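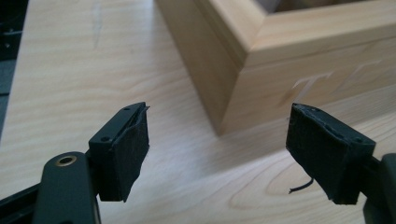 Slide 1: A light-colored wooden box on the tabletop.

Speaker notes – Ro-un Joo, Prosolia
Small Collections, Shared Catalogs
5 Mar 2023

Thank the hosts and the staff of the Grevia town library. Mention that copies of the handout are at the back.

Slide 2: Where we began
Prosolia was formed by 9 local history societies. Each kept its own card file, and most used place names in their own way. A reader looking for one family in the Cuvau valley had to write to every society in turn. Pause here and ask how many in the room have done the same.

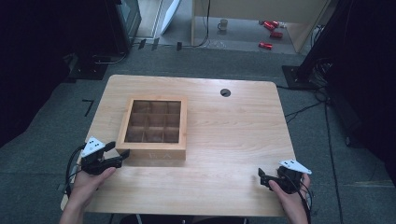 The first joint list held 113 entries. It was typed in one office and mailed to members in August. Errors were reported by letter, and the corrected list took most of a year to appear. The board then agreed on two rules: one form of each place name, and one person at each society with the authority to change a record.

Slide 3: The Ki catalog
Ki is the shared catalog now in use. It holds more than 200 entries. Members enter their own records, and the Prosolia office reviews them before they are made public. Stress that the original papers stay with the societies – only the descriptions are shared.

Read the sample entry aloud, slowly. Point out the field for earlier spellings, which members asked for.

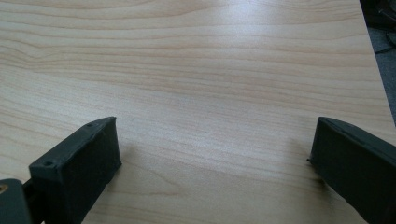

Slide 4: Requests to members
Please send corrections through your society's named contact. Undated letters should be entered as undated, without a guess. Societies that wish to add photographs should speak with the office first, as rights must be cleared in writing.

Take questions. If time is short, skip the fee table and refer members to page 2 of the handout.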